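Two arms, one table: your questions answered

I get asked the same things every open evening at the Hastham workshop, so I've written them all down. If yours isn't covered, come and find me on a Tuesday.

Did you build the arms yourself?
No! The arms came ready made. What I built is everything that lets them share a table: the mounting plates, the wiring, the software and far too many cable ties.

Why is the table covered in paper?
I wanted a plain, dull background while I sort out the software, and paper is cheap to swap. It creases a bit when I lean on it – I've stopped minding.

What are they meant to do?
Tidy up, eventually. One arm deals with soft toys and the other with boxes and lids, and I'd like them to manage both jobs side by side without me hovering.

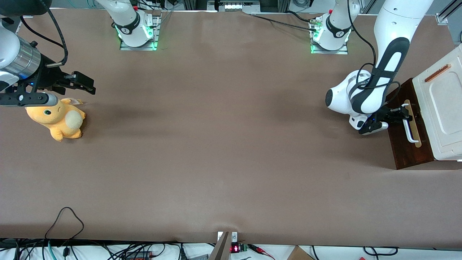 Soft toys are the harder half, if you ask me. They squash, they roll, and a grip that's fine on a handle can slide straight off a plush tummy. Reda Tazi lent me a better set of settings for closing the fingers gently and I've been fiddling with those ever since.

How long has it taken?
18 months of evenings, with a long gap when I moved house.

What did it cost?
I spent £900 on top of the arms, mostly on metalwork and power supplies (I cooked two of those, my own fault).

Can I have a go?
Yes, if I'm there. Keep your hands off the table while the arms are live, and please don't tug the cables along the front edge.

Will you share the code?
Once I've cleaned it up. Dilruba Mollah has the plate drawings if you want those sooner.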